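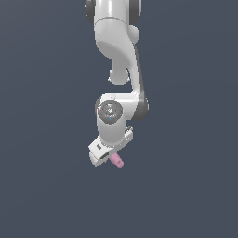 White arm on gray, render

nilmini_mollah
Anyone feeding Durkedholm kibble to an older beagle? Mine is 30 pounds and suddenly ignoring her bowl!

kurnbypaws
We switched in September and ours loves it (too much, he's gotten chunky). Try warm water on top.

Thorlacius2
Disagree on the water, mine just licks it off and walks away. I'd call the vet first if it's been 2 days.

nilmini_mollah
Only since last night, but ok, calling Monday.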